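Open afternoon at Florkutel, or how to keep a sidewalk robot out of trouble

I had been meaning to get over to Florkutel since April, when Oanh Võ first told me her team was looking after a delivery robot called Undier, and on December 1, 2022 they finally opened the doors and I finally had a free afternoon. What a friendly bunch (and what good coffee!).

Most of the visit was spent at one bench. Undier does its practice driving in a simulated city before its software goes anywhere near the real machine, and Oanh's job is keeping that setup healthy – the virtual streets, the virtual cameras, and the 36 routes the robot has to finish every night. She put the robot's view up on the big monitor and let us all crowd in behind her.
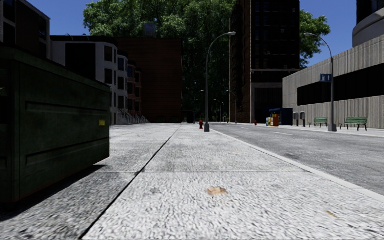
A simulated street at Florkutel, with dumpster, hydrant and streetlights along the way.

I got rather attached to that leaf on the concrete. Girish Chaturvedi, who maintains the perception software, explained that small things on the ground are put there on purpose, so the robot learns it may roll over a leaf but has to go around a hydrant. After any change to the camera settings he reruns the leaf routes first, and if Undier brakes for one of them, the change comes back out.

We then moved to a stretch with darker storefronts, where he talked for a good while about shadows and pavement joints. A thin black line can look like a drop to a badly tuned depth model, and he showed us the log where he writes down every false stop, all 105 of them so far, with the fix beside each.
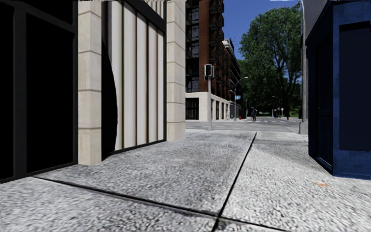 How often does the real robot need attention if most of the driving is simulated?
Every 2 weeks it goes up on the stand, where the wheels are checked, the camera covers are wiped and the mounts are measured again so that they match the simulated ones.

I stayed well past closing, and Oanh kindly walked me back to the bus stop.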